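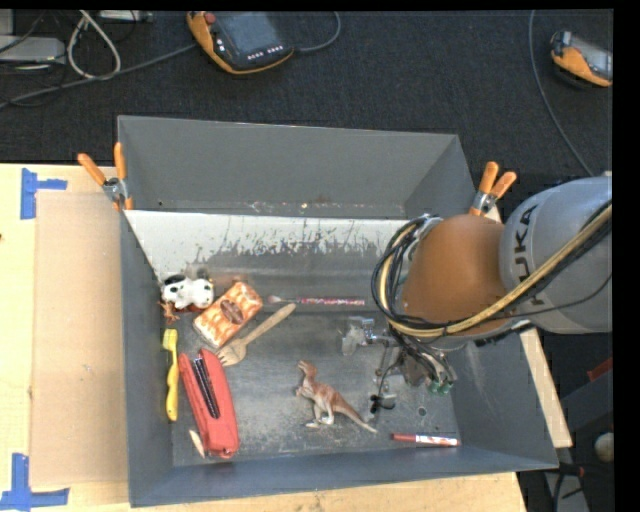
Mostix Teaching Kit for Industrial Arms

Most teaching products promise that you will show the robot a job once and go home. We sell one of these products, and we would ask you not to believe that. The Mostix kit lets a person record picking moves on an industrial arm, either by pushing the arm by hand or by driving it from a remote handle. It records well. What you get out of the recordings depends on who made them and how patient they were.

If your parts are all the same and arrive in a tray, you don't need this. Program the points from the pendant and keep your money. Mostix is meant for the mixed bin, where a slim paintbrush, a big stapler and a toy dinosaur with a long tail may all end up in the same container and no two picks look alike.

What it does

Hand guiding: The operator holds the wrist and moves the arm through the pick. Good for learning how close you can get to a bin wall. Tiring after the first hour, and your own arm will be in the way of any camera you mount overhead.

Remote handle: The operator sits outside the cell and steers with a six-axis handle and a trigger for the gripper. Slower to learn, but the recordings are cleaner. Gifty Mensah, who runs our training days, starts everyone on hand guiding and moves them to the handle before lunch. Some people never like it.

Replay and trim: Every recording can be played back at reduced speed and cut at both ends. We recommend trimming by eye. The automatic trim is on by default and we have asked for that to change — it sometimes throws away the approach, which is the part you wanted.

What it does not do

It does not see. You supply the cameras and whatever software turns recordings into a working policy. It does not fix a bad gripper. It does not know that a wooden fork lying against a package is a different problem from a wooden fork lying by itself, unless somebody records both.

A word on the numbers

The maker's brochure says 16 recordings per object are enough. Young-sook Woo ran the kit for us at the Clutcombe shop through most of May and saved 1,018 recordings, of which 414 were thrown out on review. The usual faults were a hesitation over the bin or a grip taken and then let go. She was an experienced operator by then. Plan your labor around her figures before you plan it around the brochure.

We have also been asked for a success rate. We don't publish one, as it would describe our bin and our gripper and tell you very little about yours.

Setting up the bin

Fix the container to the table. Spring clamps at the corners are fine for trials; for longer work use bolts. Mark the table with tape so the bin goes back to the same place after cleaning. Keep pendant cables off the walking path. Check the slack in the gripper cables at full reach before the first recording, and again after any change to the wrist.

In the box

Remote handle with trigger
Wrist grip for hand guiding
Controller interface unit
Foot switch for start and stop
3 cables (handle, foot switch, controller)
Printed setup guide

Not included: arm, gripper, bin, cameras, safety fencing.

Before you order

Confirm with us that your arm's controller accepts outside motion commands. Many need a paid option from the arm maker, and the price of that option can be a surprise. Ask for Abdul-Rahman Sowah at the Zenirmont sales desk and have your controller model and software version ready. He will tell you if the kit is wrong for you, and has done so often enough to annoy the rest of us.

Returns are accepted on unopened kits only. Trial rentals can be arranged with Bernice Kpodo.

Page last revised Jun 19, 2019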